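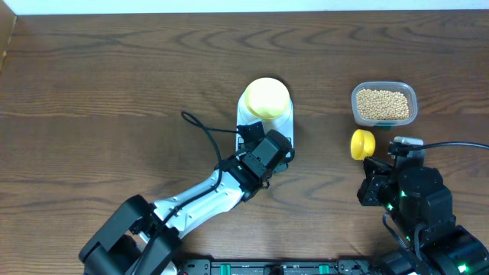 Kylie Quinlan reckons the ferry level in Drokgate is the meanest thing we've ever made, and she wants it left exactly as it is. I'm with her!

So, hello from all of us at Wultum. I get to write the press release this time (lucky me), and the news is that Drokgate, our little puzzle game for phones and tablets, is getting its first big update. You'll find 17 new levels, 10 of them set in the harbour, plus a two-player mode you can play on one screen with a mate on the couch. I've lost to Anisa Entili at it all through June and my pride is in tatters.

We've also fixed the colour settings, so the gates are much easier to tell apart, and your saved games will carry straight over. Edileuza Bittencourt wrote six new tunes for it, and the one with the accordion has been stuck in my head for weeks.

The update is free if you already own the game. Reviewers, just drop me a line and I'll send you a code.

Yamila Medina, Wultum
29 Jul 2018

Recent news
Drokgate comes to tablets
Meet the makers: Wiebke Meinecke
Parkasport: patch notes
Steinbach soundtrack out now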